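Redel food packaging plant to switch film suppliers after seal complaints

2021-07-28

REDEL -- Omoregie Foods will change the film used in its snack bags this October after an internal review linked a rise in stale-product complaints to weak end seals, the company said Wednesday.

The company logged 387 complaints in the first half of the year, most of them involving bags packed on two lines at its Redel plant. Testing found that the sealing layer supplied under the current contract needed a narrower temperature range than the machines could hold at full speed.

Line speeds have been cut as a temporary measure. No product has been recalled, and the company said the fault affects crispness and shelf life but does not pose a safety risk.
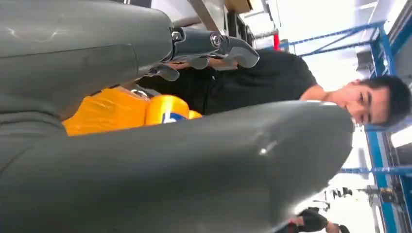 A bright orange-yellow plastic item, apparently a crumpled wrapper or bag.

The replacement film will come from Tedari, which operates a converting plant in Itetum. It uses a sealing layer that bonds at a lower temperature. In trials, 37 of 2,023 bags failed a vacuum leak test, a rate the company described as within its limit.

Bag sizes and printed designs will stay the same. Existing film stock will be used up on slower lines, where the seal problem has not been recorded.

Customers with affected bags can request a refund by sending the lot code printed on the back seam. Receipts are not required.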